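How to Cook Plain Rice in a Small Saucepan

By Javiera Escobar, updated March 9, 2025
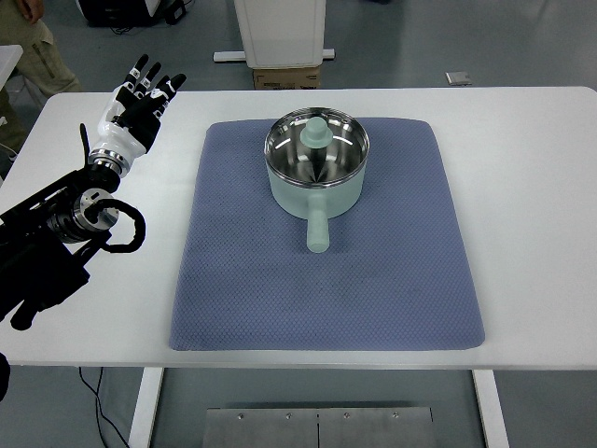
In my family we never owned a rice cooker. My father, Abelardo, made rice every day in a pot, and when I moved to Canada I was surprised that many people find it difficult. It is easy, but you must leave the rice alone, and for some people this is the hard part.

What you need

1 cup long grain white rice
1 and 3/4 cups water
1 tablespoon oil
Half a teaspoon salt
1 clove of garlic, if you like the flavour

Steps

1. Put the rice in a sieve and rinse it under cold water until the water runs almost clear. Let it drain for 6 minutes. If the rice is very wet, it will spit when it meets the oil.

2. Warm the oil on medium heat. Add the garlic whole and take it out when it has a golden colour.

3. Add the rice and stir it for two minutes. The grains should be shiny and a little white in the centre. Do not let them go brown.

4. Pour in the water and the salt. When it boils, stir one time only, put the lid on and turn the heat to the lowest point.

5. Cook for 17 minutes. Please do not lift the lid in this time.

6. Turn off the heat and wait five minutes more. Then loosen the rice with a fork, never with a spoon, which makes it into paste.

If something goes wrong

Hard in the middle: sprinkle two spoons of hot water on top, cover, and give it three minutes on low heat.

Burned at the bottom: do not scrape. Move the good rice to a bowl and soak the pot overnight.

Electric stoves stay hot for a long time after you turn them down. My neighbour Ilir Hoxha uses two elements, one on high for the boiling and one already on low, and moves the pot across. I tried it in July and I do it now too.

Leftover rice must go in the fridge within one hour. I eat mine the next day with a fried egg.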